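Chez Semple, le robot apprend à débarrasser

Depuis janvier, notre atelier de préparation de plateaux-repas partage ses journées avec un robot à deux bras. Je travaille chez Semple depuis assez longtemps pour avoir vu passer pas mal de nouveautés, et celle-là, je l'avoue, je l'attendais de pied ferme !

Le projet s'appelle Hodance. Ziteck fournit la machine, Covix s'occupe du logiciel, et nous, on fournit les assiettes, les sachets et les remarques (beaucoup de remarques). Pour l'instant, l'exercice tient sur une table blanche : un paquet de chips, une assiette, deux mains noires à plusieurs doigts. L'équipe a déjà enregistré 2 859 essais, dont 1 005 avec des emballages souples, ceux qui se froissent et qui glissent dès qu'on les pince mal.

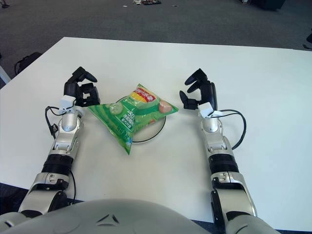 Le sachet vert posé sur l'assiette, entre les deux mains du robot.

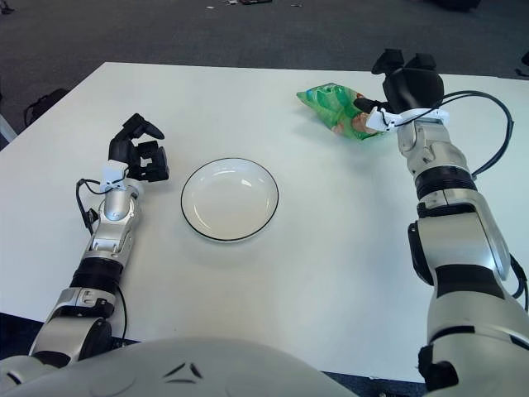 Et pour nous, qu'est-ce qui change ? Surtout les postes du matin. Sur les 33 personnes de l'atelier, six suivent une formation pour surveiller les essais, noter les prises ratées et reprendre la main quand il le faut. Els De Haan, ma voisine de ligne, a commencé la première : « Je passe moins de temps à répéter le même geste et plus de temps devant un écran, je ne sais pas encore si j'y gagne. » Moi non plus, pour être franche – mon dos vote pour, mes yeux un peu moins.

La direction assure qu'aucun poste ne sera supprimé pendant la phase de test. On aimerait bien l'avoir par écrit, et la question sera posée à la réunion du 06/07/2018, avec celle des horaires et de la prime de formation. Si vous êtes de l'équipe du soir, passez me donner vos questions avant, je fais la liste !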